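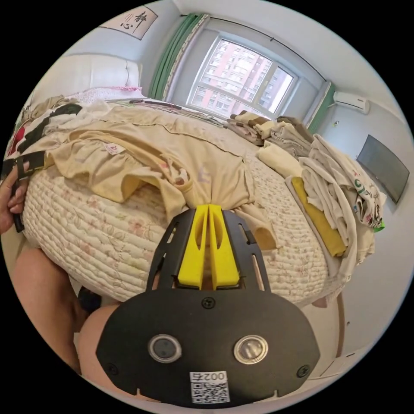

Drying washing indoors without the damp

05/01/2025

The flat in Etness has no garden, no balcony and one radiator per room. Everything that comes out of the machine between October and March has to dry inside, and the water has to go somewhere. For two winters it went onto the bedroom window and then into the plaster under it.

This winter I kept records. The method was simple: weigh the load as it comes out of the drum, hang it, weigh it again at fixed intervals, and log the relative humidity on a Tokoreo sensor on the shelf by the door. The scale is a hanging luggage type and reads in steps of 10 g, good enough for the purpose.

Spin speed

Spin speed matters more than anything done afterwards. The same set of towels went through twice, once on the default cotton programme and once with the fastest spin added at the end. The second run came out 170 g lighter. All of that is water which the room never has to deal with. Shirts crease more, and I accept that.

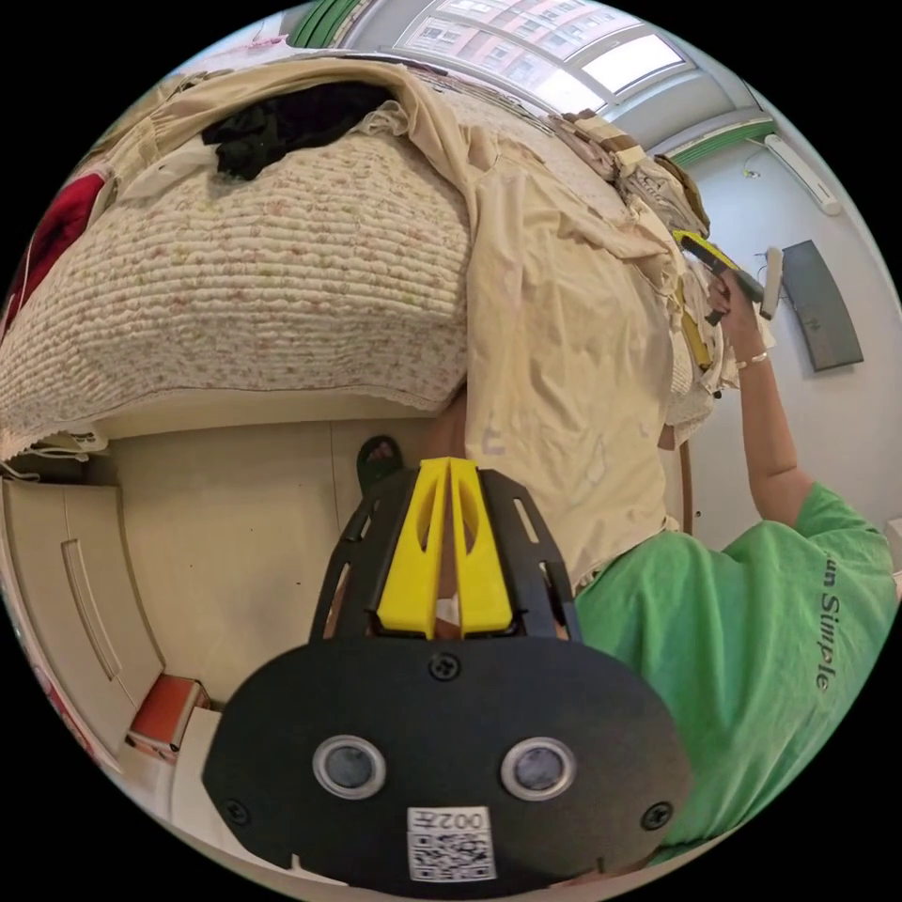

Position of the airer

I had been standing the airer against the radiator. Moving it to the middle of the floor, with a small Mamani desk fan pointed along the rails, gave shorter times on every load. Gaps between items count too. I now leave every second rail empty and hang trousers by the waistband, open, so that air can get inside the legs.

Thick seams and pockets are always last. If the body of a garment feels dry and the hems do not, it goes back for the night.

Humidity

With the door shut and the window closed, the sensor climbed past the point where the glass starts to mist. With the dehumidifier on, it settled at 53 per cent and stayed there. The unit is a second-hand Hulport, rated at 200 watts, and the tank needs emptying once per load at most. I have not yet compared its running cost with that of heating the room and opening a window. That needs a colder spell and a meter I trust.

Next on the list is wool, dried flat on a towel, which is slow and takes up the whole table.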